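Clearing the Shared Table: Project Report
Kuvard Study Room, Design and Everyday Life module

3. Method

The table in the study room is used by six of us and is seldom clear by the afternoon. We wanted to know which things stay on it longest and whether a fixed place for each kind would help. We worked on it for two weeks in March. Every item was put into one of two groups, drinks or paper and packaging, and entered in a Plivel sheet with the time it was put down and the time it went.

4. Results

The sheet had 619 entries at the end. Drinks made up most of them. Mugs usually went back to the sink the same day, but water bottles were left overnight, often with the cap on and some water still in them. Cardboard stayed longest because people thought someone else might need it.
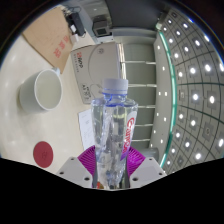 In the second week we put a tray by the door for bottles and a box under the window for card. Bottles moved to the tray fairly well. The box was used less, and we think it was too small for flat sheets. A wall rack would be worth trying next term.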